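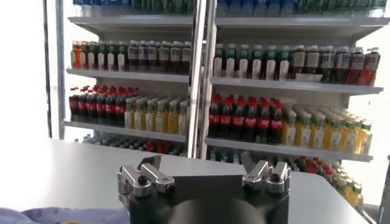 Okura's gripper, open, with the drinks shelves behind the table.

Okura Build: Frequently Asked Questions
Last updated November 2, 2018

These get asked at the bench, by email, and once through the restroom door. Please read the page first. If your question isn't on it, the address at the bottom works most of the time.

What is Okura?

A two-armed robot that folds laundry, or will. It lives at Prollemlow, the shared workshop, and it was put together there by members on evenings when the laser cutter was booked. The arms were bought used. The wiring, the finger linkages, the software and most of the mistakes are our own work.

Does it fold laundry?

It folds some laundry. Small, flat, cooperative laundry. Give it a dish towel and it does a job you'd accept from a nine-year-old who wants to go outside. Give it a fitted sheet and it does what you do, but slower and with a fault code.

How long does one fold take?

On a good run, 4 minutes. Yes, we know how long it takes you. Everyone tells us how long it takes them, and several people have shown us, with our own towels.

What are all the names for?

Okura is the robot. Tang is the gripper design, drawn so that anyone with a drill press and some patience can copy it. Revutard is the control software. It was named during an argument and the argument isn't over, so please don't print stickers.

Can I build just the gripper?

Yes, and most people who write to us do. The Tang files are on the members' drive and the public mirror. You'll need metal stock for the fingers, screws for the pivots, a motor, and a block to bolt it all to. Paint the block matte black if you're going to put a camera anywhere near it. Ours was bare aluminum in its first version and the camera spent a week tracking its own reflection.

The fingers on mine wobble. Is that normal?

A little, yes. A lot means the pivot screws are loose. Tighten until the linkage binds, then back off until it doesn't. Use threadlocker, the kind that lets go again, and wait for it to cure before you run anything. The last part is printed in capitals on the build sheet and it is the most ignored sentence we have ever written.

If only one finger pair wobbles, check which way around you put the spacers. The drawing shows them correctly. The photo in the old build sheet shows them backward, and that's the one everybody follows.

Why metal fingers? Wouldn't rubber be better for cloth?

We tried rubber pads. They grab well, and then they go on grabbing after you'd like them to stop. Okura would carry a sock to the right place, open up, and carry the sock back again. Bare metal slips more but lets go on request. A strip of cloth tape on the inside face is a fair compromise, and it peels off every few days, which gives you something to do.

Where should the wrist camera go?

Set back behind the fingers, looking out between them, so you see the gap and whatever is past it. You lose some picture to the gripper body along the bottom. Mask that part out in Revutard (Settings, Camera, Ignore Region) and draw the mask with the gripper open AND with it closed. People skip the second one, and then the software reports a large black garment that appears whenever the fingers move.

The background matters more than I expected. What do I do about it?

Welcome to the club. On our bench the wrist camera looks over a light gray tabletop straight at shelves of bottled drinks, with bright red and yellow rows in the middle of the view. The early cloth finder was very fond of the red. It would announce a garment with total confidence and give the position of the cola.

There are two cures. The first is to limit the search to the table surface, by teaching the table corners at startup. This works until somebody leans on the table. The second is to use distance and throw out anything farther away than the back edge. We do both, and we teach the corners again whenever a chair has been near it.
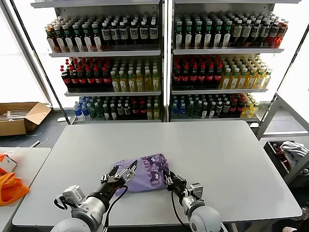
Prollemlow Bench Notes, Issue 21, page 3

What's the best thing to practice on?

A kid's T-shirt or something that size, laid flat, folded once by hand. Start with it already between the two grippers. We like the little purple printed piece on the table here, because the dark graphics give the head camera something to hold on to and because the arms can touch both sides of it without stretching. Plain white cloth on a white table is an advanced topic. So is black, for the opposite reason.

Don't start from a crumpled pile. Everyone wants to start from a crumpled pile. It's what laundry looks like at home, we agree, and you can get there in the spring.

Why do both arms push in from the sides?

To square the thing up. After each fold the edges creep, and if you go straight on to the next fold you end up with a fan. The squaring move is a gentle squeeze from left and right. The squeeze limit lives in the file called press and the units are wrong in the comment. Leave the number alone until you've seen it run.

My arms run into each other. Help?

Revutard keeps an imaginary wall down the middle of the table and each arm is supposed to ask before crossing it. If yours collide, one of these is usually to blame:

You measured the distance between the arm bases from the outside edges. It wants center to center.
You swapped left and right in the setup file. The robot's left, as seen from the robot.
You turned the wall off to get a longer reach, forgot, and went to lunch.

We've done all of them. The last one cost us a wrist housing.

What about the cables?

Leave slack. More than looks decent. Ours hang in loops from the wrists and visitors like to offer us zip ties, and we say thank you and put the zip ties in a drawer. A tight cable acts like a spring, and it pulls the wrist off by just enough to miss the hem. Before each session, turn each wrist to both ends of its travel by hand with the power off and see where the loop goes. If it drops below the table edge, it will find the table edge.

Do I need special lighting?

You need lighting that stays put. We have big bright windows behind the shelves, so the picture changes all afternoon, and the head camera has its exposure locked for that reason. The window goes to pure white and the table stays readable. With auto exposure on, a passing cloud moves the shirt half an inch to the left, as far as the robot is concerned.

Will it hurt me?

The arms are on the light side, and they stop when they meet resistance, but "stop" comes after "meet." Keep the stop button within reach of the hand you actually use. Tie back hair, take off lanyards. Don't feed it your sleeve to see what happens. We can tell you: it tries to fold it.

Nobody under 18 runs the arms without an adult member standing at the button. Sitting near the button, looking at a phone, has been tested and does not count.

May I move things on the other table, the one in the corner?

No. Cloth goes there between runs and there is a system. It doesn't look like a system. If you need the space, ask whoever is logged in.

How do I get a turn?

Sign up on the robot calendar. You have to be a Prollemlow member with the basic shop course done, and you have to have sat through one session as a watcher. Slots are in the evening and fill up quickly after the fair in March, when a lot of people discover they've always been interested in robotics. By summer you can have any night you like.

What did it cost?

Less than a new car and more than a lifetime of folding your own shirts. The parts list with prices is on the mirror. It was last checked before the second gripper was rebuilt, so treat the bottom rows with suspicion.

Can it hang things up? Iron? Match socks?

No. No, and please don't suggest that one near the kids. Socks, sort of: the matching branch in Revutard pairs them by color, and it will happily pair your gym sock with your neighbor's. It's marked experimental and it's staying that way until somebody rewrites the lighting correction.

Revutard won't start and says "no table."

Teach the corners again. If it still says it, wipe the head camera lens. If it still says it, unplug the hub, count to ten and plug it back in, in the port with the blue tape. Then write to us and paste the log, the whole log, as text. A photo of the monitor is not the log.

Contact: the Okura box on the Prollemlow members' page, or leave a note on the bench under the heavy wrench. Notes left under the light wrench get swept onto the floor by the left arm.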